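Office Systems and Equipment, Level 2
Handout 6: Buying, keeping and replacing office computers

Read before the session on Tuesday, December 10, 2024. Bring the blank asset sheet from Handout 5.

1. What this handout covers

Last time we looked at how an office decides what equipment it needs. This handout deals with what happens afterwards: how the equipment is recorded, how its cost is spread over its life, when it is repaired, and how it leaves the building. The worked case is Lukano, the small freight office used in October. You do not need any technical knowledge of computers for the assessment, but you should know the names of the main parts, as they appear on invoices and repair quotes.

2. Words you will meet

Asset: something the office owns and expects to use for more than one accounting year. A desktop computer is an asset. A box of printer paper is not.

Consumable: something used up in the normal course of work. Toner, batteries and cables are usually treated this way, though some offices put expensive cables on the register.

Useful life: the time the office expects to get from an asset. It is an estimate made when the item is bought and it can be changed later, provided the change is written down.

Residual value: what the office expects to get for the item at the end of its useful life. For computers this is often small, and many offices set it at zero.

Warranty: the seller's or maker's promise to repair or replace a faulty item within a stated time. Check whether it covers parts only or parts and labour.

3. The register

Every asset gets one line. At the least, the line should show a reference number, what the item is, the serial number, the date it was bought, the supplier, the price, where it is kept and who signed for it. Lukano also records the purchase order number — this turned out to be useful when a supplier sent the same invoice twice.

Common mistakes in student work:
Using the model name as the reference. Two machines of the same model then have the same reference.
Leaving the location as "office". Write the room or the desk.
Deleting the line when an item is sold. The line stays, with the date of disposal added.

4. Spreading the cost

We use the straight-line method throughout this unit. Take the price, subtract the residual value, and divide by the useful life in years.

Lukano bought a desktop from Tondero for £535. It expects to use it for five years and then sell it for £50.

535 less 50 is 485.
485 divided by 5 is 97.

The yearly charge is £97. After two years the book value is £341. Work out the book value after four years before the session, and show each step.

Remember that book value is a bookkeeping figure. It does not tell you what a buyer would pay.

5. Repair or replace

Suppose the same desktop fails at the end of its second year, out of warranty, and the quote for a new main board, fitted, is £240. The book value is £341, so on paper the repair costs less than the machine is worth. Most students stop there. A fuller answer would ask these questions as well.

How long will the repaired machine last?
Is the repair itself guaranteed, and for how long?
What does the office lose while the machine is away? Lukano was told 14 days.
Can the files be moved to a spare machine in the meantime?
Would a new machine bring other costs, such as new software or training?

A repair quote should list parts and labour on separate lines. If it says only "repair to computer", ask for a better one. The parts you are most likely to see named are the main board (or motherboard), the processor, the memory, the drive and the power supply. A quote that replaces the main board may keep the old processor and memory, so check which parts are included in the price.

6. Disposal

Before a computer is sold, given away or recycled, its data must be dealt with. Deleting files is not enough. The drive should be wiped with suitable software or destroyed, and the office should keep a record of which was done.

Lukano sends its old machines to Amarau, which collects them and returns a certificate for each drive. The certificate number goes on the register next to the date of disposal.

7. For the session

Fill in three lines of the asset sheet, using the invoices in the Mao folder. One of the invoices has no serial number. Decide what you would do about it and be ready to say why. Then write half a page on whether Lukano should accept the repair quote in section 5. Either answer can get full marks if the reasons are clear and the figures are right.

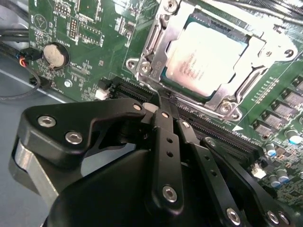
Hand in the half page at the start of the session, with your name and group at the top. The asset sheet stays with you, as we will add the disposal columns in Handout 7.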